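Home | News | People | Features | Contact

People & Work

December
By Zoila Mamani

Running the payroll for a small firm used to mean one long day a month at Plomley. Now it takes a morning, says the firm's office manager, who has done the job through three changes of software and asked to be named only by her role.

"When I started, we had 63 people and a drawer of timesheets," she says. "We now have 228, and most of them have never filled one in."

The hardest part, she says, is holiday pay for staff whose hours change. She still checks those by hand – usually before nine, while the phones are quiet.

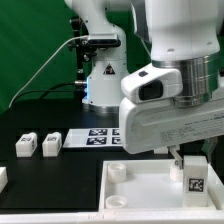
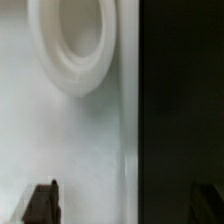 White equipment, seen from two viewpoints.

Her advice to anyone new to the work is to keep a notebook of odd cases. Hers goes back years and covers late starters, lost tax forms and one man who was paid twice under two spellings of his name.

"He rang us himself," she says. "It was £1,055, and he wanted to know how to send it back."

She would like payslips to be easier to read. Staff often come to her desk to ask what a line means, and she goes through it with them.

"I don't mind that. It's their money – they should be able to follow it."

She plans to train a second person in the spring, and then take two full weeks off.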